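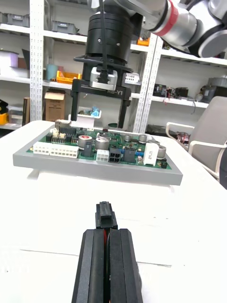
Diapositive 1. Accueil et objet de l'intervention

Mesdames, Messieurs, Dedari vous remercie de votre présence. La présente intervention porte sur le poste bi-bras Amura, proposé en location ou à l'achat pour la manipulation de cartes électroniques.

Diapositive 2. Périmètre de l'offre

Rappeler que l'offre comprend les deux bras, leurs pinces parallèles, le support de carte et la mise en service par Kristiansen. Préciser que les connecteurs et les condensateurs hauts imposent une approche verticale. Les étagères et le mobilier de l'atelier restent à la charge du client.

Diapositive 3. Évaluation sur le site de Pondbridge

L'évaluation a duré neuf semaines et a porté sur 304 cartes. Quatre références ont été retenues. Marquer une pause avant le tableau des résultats.

Diapositive 4. Conditions

Contrat de maintenance limité à 600 heures par an. Les demandes de devis sont reçues jusqu'en octobre. Renvoyer les questions tarifaires à la fin de la séance.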